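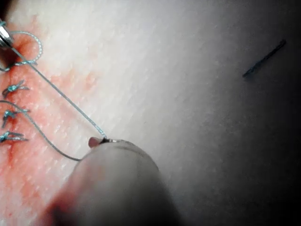 Kitchen notebook, July 2019

Mustard dressing, second try

Yesterday's batch separated in the fridge, so I changed the order of work. Now the mustard and vinegar go first in the bowl, with the salt, and I whisk until the salt is gone. Only then the oil, in a very thin line. I used the Kilora rapeseed oil, 40 ml for the small jar. The Postwood cider vinegar is sharper than what we had in spring and I took one spoon less.

Taste after mixing: good, a little too much mustard at the end. After 2 hours it was softer. I would not add honey again, it covers the vinegar.

Garlic: one clove, crushed and left in the vinegar for five minutes, then taken out. Last time I left it inside and by the next morning one could taste nothing else.

Yoghurt version

Same base with half of the oil, and plain yoghurt from the Manbridge market. It became thin when I whisked too long. Stir with a spoon — no whisk. Dill is better than parsley here. Pepper I forgot completely, so please add it if you repeat this one.

Keeping

Both jars are on the middle shelf with the labels to the front. The plain one I want to taste again after seven days, the yoghurt one should be eaten sooner. If the oil becomes cloudy from the cold, let the jar stand on the table and shake it.

To do

Try the lemon from Okoth in place of vinegar, same quantity first.
Buy small jars, the lids of the old ones smell of onion.
Walnut oil is too expensive now, ask again in October.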